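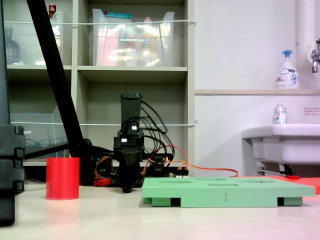
Collecting at the bench: Nour Fakhoury on demonstrations, discards and the shape sorter

10/20/24

Nour Fakhoury runs demonstration gathering for Matar, the manipulation project at Kistow. Her output is a set of recordings in which a small arm, driven by a person, handles blocks and a shape-sorter board. The recordings are used to train a policy that will later drive the arm without the person. The current target is 2,000 accepted episodes across all tasks, of which the shape sorter accounts for 400.

We spoke over two calls. She had the bench log open for both of them and quoted from it often.

The first question was why a shape sorter. Kistow's customers, after all, do not sort shapes. "It has a tolerance you can feel," she said. "A block in a bin is a pick and a drop. With a hole, the last part of the motion depends on what you did at the start. If the grasp is tilted, the insertion is tilted. So the error stays in the episode and you can look at it."

Matar had a bin-picking task before this. Fakhoury described it as easy to collect and of limited use, as the policy reached a good score early and the failures that remained were mostly missed grasps. The sorter was brought in last January. Progress on it has been slower.

An episode begins with the arm away from the board and the block standing in a marked or randomised position. The operator closes on the block, lifts, moves and releases. Joint positions, gripper opening and video are stored together with a text label for the instruction. Software called Avov handles the recording. It starts on a pedal press and stops on a second press, and the operator then marks the episode as accepted, rejected or unsure.

"Unsure is the useful one," Fakhoury said. "We added it late. Before that, people had to choose, and they chose accepted. When I went back through the first batch I took out 66 episodes that I wouldn't have kept. There was nothing dramatic in them. The operator paused with the fingers half closed, or went in, came out and went in again with no change in the approach."

Pauses are a recurring subject with her. A policy trained on recordings with long pauses learns to stop, and once stopped it has little in its input to tell it to move again. The written instruction to operators is to plan before the pedal and to keep moving after it. Slow motion is allowed. Hesitation close to the object is grounds for rejection, whether or not the block ends up where it should.

Corrections are treated differently. "If the block slips and the operator sees it and regrasps, I want that. It's the only place the model gets to see a recovery. What I don't want is ten tries at the same thing." The limit is two regrasps. A third ends the episode.

The pick is the part of the task she spends most time checking. A cylinder has no preferred face, so the operator can come at it from any side, and different operators develop different habits. One comes in level with wide fingers. Another drops from above. Both work, but when they are mixed in unequal amounts the policy tends to follow the larger group and does badly from start positions where only the smaller group had an answer. Fakhoury now assigns the approach direction in the session sheet.

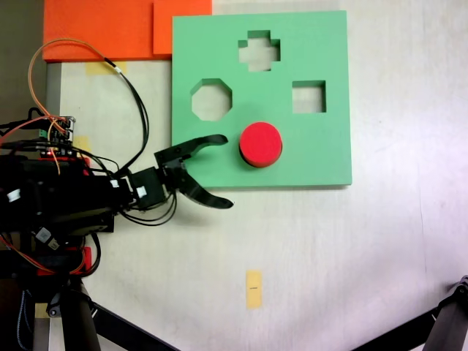 Open fingers at the red cylinder, which is standing on the sorter board.

Starting with a block on the board itself is a variant she introduced after reviewing rollouts at Rirkgate, the second site, where the policy is evaluated. There the arm would sometimes set a block down on the surface of the board, beside the hole, and then return to rest as though the task were complete. No recording had ever begun from that state.

"It had never been shown a block in that place, so it had no idea that there was anything left to do," she said. "You can argue about model size for a month. We recorded the missing starts instead."

Those starts come with a difficulty of their own. The lower finger has to pass close to the board, and if it touches, the board can shift. Operators are asked to let a small shift stand and carry on. A large one means a reset and a rejected episode. She admits that the line between the two is a matter of judgement and that two operators have drawn it differently. Agreement between them is checked by having each review 10 of the other's episodes per batch.

Tape is used on the table for position marks. Fakhoury would prefer fewer of them, on the grounds that anything fixed in view can become a cue. Her practice is to vary the placement between batches and to keep one batch apart for testing. The board is moved as well.

I asked about the background, and whether she cleared the room for recording. She does not. "A tidy wall gives you a model that needs a tidy wall. Things get moved around in the course of a week and that's fine by me. Lighting I do write down."

Cables are her standing complaint. A lead that pulls on the wrist changes how the arm settles, and the change appears in the joint data without any visible cause. Each session opens with a slow sweep through the working range, recorded and compared with the previous one. If the two traces differ, the cabling is checked before anything else is done.

On the amount of data still needed she was cautious. The figure of 400 was set before the on-board starts existed, and she expects to argue for more. She would also like the rejected episodes kept in full. At present they are deleted when a batch closes, to save storage.

"They're labelled already," she said. "Somebody sat there and decided what was wrong with each one. I'd like to have that back."

The next batch covers the square hole, with the approach direction fixed for the first half and left to the operator for the second.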